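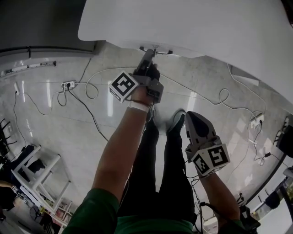 Hand-held grippers with marker cubes, Prarton teaching lab.

Visit report: student manipulation project, Prarton
August 2018

The Prarton teaching lab runs a two-term project course in which students build a system for recording hand motions and replaying them on a robot arm. I attended a working session as an outside reviewer for the Stiretti workshop series. This report covers the hardware, the recording procedure, and the points I raised with the group.

Hardware

The class works with hand-held grippers, one for each hand. Each carries square black-and-white markers, and the position of the tool is computed from those markers. The two tools in a pair need not have the same front end. One of those in use had a slim shaft with a small T-shaped tip, the other a wide, curved jaw. The course staff consider this useful. Students have to store the tip offset for each tool separately, and a wrong offset shows up at once in replay.

The grippers are the third version of a design the course calls Jullell. The first version had a spring return that tired the hand within a few minutes. The second fixed the spring but placed the marker where the user's own wrist blocked it. Version three moves the marker to the side or top of the body, depending on the tool. Drawings are kept in a shared folder, and each team signs off on changes before parts are reprinted.

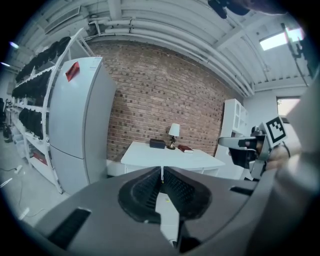 Recording procedure

Students work in pairs. One handles the grippers, the other starts and stops the log and calls out the task number. A session consists of 28 takes. Each take begins with a calibration hold of 5 seconds, in which both tools are kept still and their markers are kept in view of each other where possible. The task follows, then a second hold. The second hold was added in the spring term after one team lost a full afternoon of data to clock drift between the two logs.

The tasks are household ones: moving a book, switching on a lamp, opening a refrigerator door, placing a box on a shelf. The written task sheet gives a start position and an end position and leaves the path open. I asked whether the path should be constrained for beginners. The staff tried this last October and dropped it, as the takes came out stiff and the replay was no better.

Data handling

At the time of my visit the class archive held 964 accepted takes. Acceptance is decided by a script named Chidiac, written by an earlier class. It rejects any take in which a marker is lost for more than 20 consecutive samples, and any take with a missing hold. Students may appeal a rejection by attaching a plot of the lost segment. The log of appeals is short and makes good reading for anyone planning a similar filter.

Points raised

Cable routing. Power strips and cords lie across the floor where the user walks while looking down at the tools. I recommended overhead drops or floor covers before the next term.

Tool labels. The left and right tools are told apart by marker pattern only. A colored band on each handle would save time at handover.

Finger wear. The rubber fingers are replaced when a student reports slipping. A fixed replacement interval would be easier to defend in the final report.

The group plans to present at the October Stiretti workshop, with replay limited to single-arm tasks. Two-arm replay is scheduled for the second term. I have asked for a copy of the revised task sheet and the Jullell drawings before then.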